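Wevalier Help Desk review: four months with a small print shop

We sell custom mugs and wall prints online, and until September all our customer email went into one shared inbox. Two people would answer the same message, or neither would. I tried Bruvero first and dropped it when the trial ended. Wevalier is the one we kept.

Setup took an afternoon. You forward your support address, add your staff and paste a line of code into the store for the chat box. Order details show up next to each message, so I no longer keep a second tab open to look up shipping.
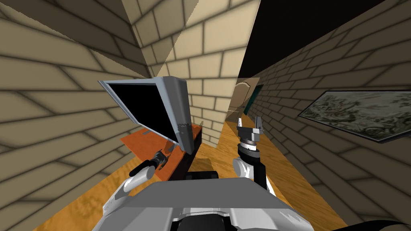
Since then we have closed 1,121 tickets. Of those, 163 came in through chat, mostly questions about file size and delivery dates. Saved replies handle a lot of them. They are easy to edit – you click the text and type.

We use cookies to remember your settings and measure traffic. Accept | Manage preferences

Search is the weak spot. It finds names and order numbers but often misses words inside a message.
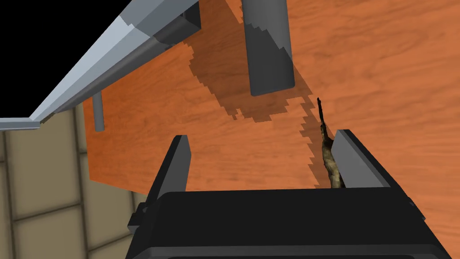

The reports are basic too. You get reply times and ticket counts, and exports stop at 1,000 rows, so I had to pull ours in two parts. Support from Wevalier itself was good. Yi-chun Chien fixed a forwarding problem for me in 15 minutes.

I would buy it again for a shop our size. Larger teams should test the search before they pay for a year.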